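Stimeson Pocket Binoculars: a review from somebody who spends her vacations looking up

I have a sore neck to thank for this review. For years I've planned trips around big religious buildings, the cathedrals and temples and mosques and the odd little chapel out in a field, and for years I've come home with the same complaint. All the best stuff is on the ceiling. Somebody painted it or carved it or laid it in tiny tiles, and then put it so far up that from the floor it's a nice brown smudge.

My friend Wing-sze Fung handed me her Stimesons while we were standing in the nave at Trimberg, and I didn't give them back until dinner. I ordered my own pair that night. I've now had them through two trips and a lot of local wandering, so I feel ready to go on about them at length!

What they are

Small folding binoculars, eight power, with a double hinge so the two barrels tuck in next to each other. Folded up they fit in a coat pocket or the front part of a small purse. Mine cost around $80, which put them above the toy ones they sell in museum gift shops and way below the serious bird watching kind. They come with a soft pouch, a wrist strap, a neck strap and a cleaning cloth that I lost right away.

The thing that makes them right for indoors is the close focus. Most cheap pairs I've tried are made for looking at something on a hill. You point them at a carved screen on the other side of a side chapel and you get mush. These will focus on something six feet away, so you can use them on a roped-off altar, or on the writing on a tomb you aren't allowed to walk up to, or (my favorite) on the underside of choir seats from behind the barrier. I had no idea how many rude little faces there are under choir seats.

In the dark

Old churches are dim. I was worried about this, and the lenses on these are not large. In a really gloomy crypt they don't do much for you, and I won't pretend they do. But anywhere with a few windows they were good, and better than my eyes alone by a mile. At Trimberg I went in at ten in the morning and again at four in the afternoon to compare. In the morning the light was coming straight through the south windows and I could make out brush marks on the vault. At four it was softer and I lost some color in the corners, but the figures still stood out clearly and I could read the scroll one of the prophets is holding. My Latin is no help, but I could read the letters.

Stained glass is where they really sing. Glass is lit from behind, so you have all the light you could want, and suddenly you see that the blue robe is nine or ten different blues, and there's a dog in the bottom corner, and the dog has a collar. I stood in front of one window for so long that a guide named Vikas Jaiswal came over to see if I needed help. I showed him the dog. He had been giving tours in there for years and had never seen the collar, and he borrowed the binoculars for a good ten minutes. Then he told me to go look at the organ case, which has 2,079 pipes behind it and a row of carved musicians along the top, one of them with his cheeks puffed out like a squirrel's. I'd walked under that organ twice without knowing he was there.

Using them without being a pest

A few things I've learned about manners, for anybody who wants to try this. Put them away when a service is on, even if visitors are allowed to stay at the back. Take the neck strap off inside and use the wrist strap, which doesn't bang on the pews. Find a pillar and lean on it. That last one is also the best way to keep the view steady, and a steady view matters more than power. I tried a ten power pair in the store and every time I breathed the whole thing jumped.

Sitting is even better than leaning. If there's a pew or a bench, slide down a little so your head can rest on the back of it. You'll look like you're asleep, and that's fine.

In some places you'll be asked to check your bag. So far I've been allowed to carry the Stimesons in by hand everywhere, including the temple hall at Hsu, where cameras had to stay in the lockers. I'd still ask first. Rules change and the person at the door knows them better than I do.
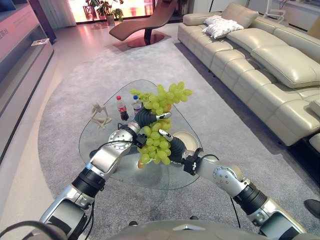
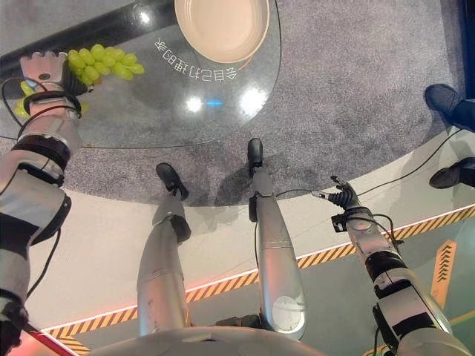
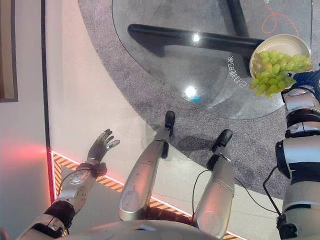

Green grapes and a glass-topped table.

Hsu was the second big test and a very different kind of building. It's low and wide, with deep eaves, and the part you want to see is the bracket work under the roof edge, layer over layer of painted timber stepping out toward you. From the courtyard you get the rhythm of it, green and red and gold all the way along. Through the binoculars you get the people! Every beam end has something going on. There's a fisherman, a pair of men playing a board game, a woman leaning over a balcony with one sleeve hanging down. I went along the whole south side one bracket at a time and my husband went and had tea.

I wear glasses, and I know that's the first thing half of you want to ask about. The eyecups roll down, and with them rolled down I see most of the view but lose a thin ring at the outside. Wing-sze wears contacts and doesn't have the problem. If your glasses are thick you should try before you buy. The rubber is stiff at first and it took me a week or two before I could roll the cups down without looking.

Stairs, towers and rain

I also took them up the bell tower in Drindville, all 1,271 steps of it (my knees would like that on the record). You can see the river bend and the old salt road and, if the haze is kind, the abbey on the far ridge. The Stimesons did well up there. They aren't going to beat a big pair for landscape, and the view is a bit narrow, so it takes a while to find the thing you're looking for. I kept losing the abbey and finding a barn. But I would never have hauled a big pair up those stairs, so for me the small ones win.

It rained on us on the way back to the hotel. The maker calls these "splash resistant" and I'd take that exactly as written. I had a little fog inside the left barrel that evening and it was gone by breakfast. It hasn't come back, but I keep them in the pouch now when the sky looks bad.

Things I don't love

The focus wheel is too loose. You can nudge it out of place just by folding them, so every time you open them you're starting over. It's a small thing and I've gotten used to it, but Chun-yin Kwan, who was with us at Hsu and has a much older pair from the same company, let me try his, and his wheel has a nice firm drag to it. I wish they'd kept that.

The pouch closes with hook-and-loop tape. In a silent chapel. You can imagine the noise. I sewed a button on mine and felt very clever.

There's no way to lock the hinges either, so if you hand them to somebody with closer-set eyes, you have to find your own spot again after. I made a tiny mark with a silver pen on each hinge and that fixed it.

And the lens caps are the loose kind, four separate ones. I have three.

Compared with the other options

Before these I used the zoom on my phone. It's okay, and you do get something to take home, but phone zoom in low light turns painted faces into oatmeal. It also keeps you looking at a screen, and in some of these places there's no photography at all.

I've also tried a single-barrel monocular, which is smaller and cheaper and easy to use with one hand. My brother-in-law Wai-kit Chiang swears by his. For a quick peek at a sign or a statue it's great. For lying back and looking at a ceiling for 60 minutes straight, as I did at Trimberg, I want both eyes. Using one for that long gives me a headache and a twitch.

Would I buy them again

Yes, and I already have. My sister got a pair in February for her birthday and took them to see the painted wooden churches up in the valley, and she called me from the parking lot of the first one talking so fast I could hardly follow. Something about a devil with a frying pan over the north door. I've been to that church three times and I've never seen a frying pan, so I guess I'm going back.

If you only care about outdoor views, spend more and get something bigger. If you wear thick glasses, try them in a store. For everybody else who has ever stood in a doorway somewhere with their head tipped back, wishing they could get just a bit closer, I think you'd have a great time with these. Bring a cleaning cloth with you - incense smoke leaves a film, and so does sunscreen.

Related

Trimberg in the off season: what's open and what isn't
Quiet hours at the Hsu temple hall
Climbing the Drindville bell tower with bad knees
Shoes you can slip off fast: four pairs compared
Tsung-han Yu on reading stained glass from the bottom up
Best benches for looking at ceilings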